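On Keeping a Household in Order When One Is Often Away

Posted May 2, 2019

The present entry concerns the storage of papers, keys and small items in a home whose occupant travels for much of the year. I have kept such a home for 15 years. Several readers wrote after the previous entry, on the closing of the Mutetti apartment, and asked for the method in more detail. It is set out below as fully as space allows.

The first rule is that every item which must be found by another person should have one place only. During my absences a neighbor has access to the apartment, and it is not reasonable to expect a neighbor to search. The spare keys, the water shutoff instructions and the insurance papers are therefore kept together near the front door. They are not moved, even when I am at home and it would be convenient to do so.

The second rule concerns mail. Before each departure a hold is placed on delivery, and on return the accumulated letters are sorted in one sitting. I allow 60 minutes for this. Letters requiring a reply are placed upright and the remainder are filed or discarded the same evening. In October, after the long stay in Wundalero, the hold had lapsed and the box in the lobby was full. Two bills had passed their due dates. The late charges were small, but the telephone calls required to settle them were not brief.

Open containers are to be preferred over closed ones for anything in weekly use. A lid invites neglect, and I have found expired coupons and a library card under lids on more than one occasion.
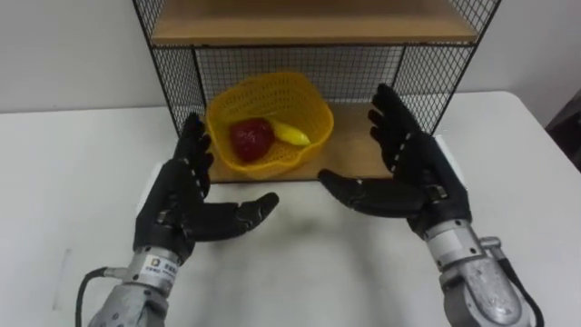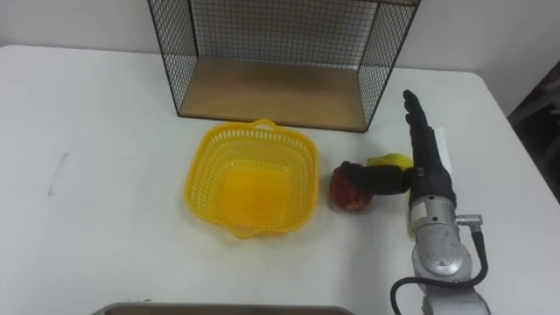

Wire mesh shelving and a yellow basket.

The third rule is that paper should leave the home at the same rate at which it enters. I failed to observe this for many years. When the Mutetti apartment was closed, the hall closet held instruction manuals for appliances I no longer owned, along with a jigsaw puzzle of 1,000 pieces, still sealed, and a complete set of parking receipts. The manuals went first. The puzzle was given to the reading room downstairs. The receipts were kept for one further tax year and then shredded.

Labels deserve a word. Mine are written by hand in block capitals – the printed kind faded badly in the kitchen window – and each bears the month in which the contents were last reviewed. A label without a month is of limited use, as it gives no indication of whether the contents can be trusted.

Perishable goods are a separate matter and will be treated in a later entry, together with houseplants, on which I have received a good deal of conflicting advice. Readers who wish to know how the freezer was managed during the Tuhumury trip may consult the entry of that name in the archive. The list of items kept by the front door has also been revised and now includes a flashlight.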